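Front left brake temp reading high after lap 2

Status: open
Car: club racer no. 70, Giddale round
Logged by: Anas Naciri

Symptom – FL disc temp climbs past 900 on the dash by the end of lap 2, stays there. FR normal. Driver says pedal fine, slight pull to the left into the hairpin. Front left tyre grained on the inside shoulder.

Tried so far

Swapped FL and FR sensors. High reading stayed on the left, so not the sensor.

Cleaned out the duct. Bit of grass, nothing much. No change.

New pads, same compound, bedded in at Otamstead. No change.

Bled both fronts. Fluid dark on the left, clear on the right. Temp dropped by 200 for one run then went straight back up, no idea why.

Checked wheel bearing, no play. Spins freely by hand when cold. Havent checked it hot.

Logger file from Clestbridge in October looks normal, same discs, same duct. Only things changed since then are the left caliper seals and the ride height. Seals were done in a hurry in the paddock so that's my bet – piston not coming back properly.

Plan is caliper off tonight, pistons out, look at the seal grooves. If theres nothing there I'll put the old ride height back on and run it again. 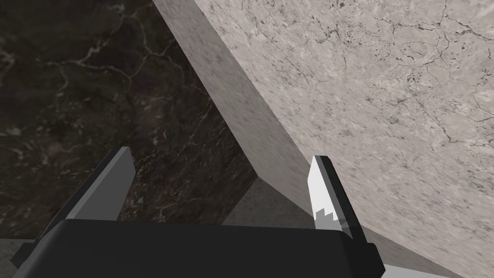 Reply from Bragança workshop: check the seals are the right way round before you strip anything else. Also look at the flexi hose, an old one can swell inside and hold pressure on. Crack the bleed nipple when it's hot – if the wheel frees off straight away it's hose or master cylinder, if it still drags it's the caliper.

Ok will do the nipple test first, then hose. Leaving ticket open.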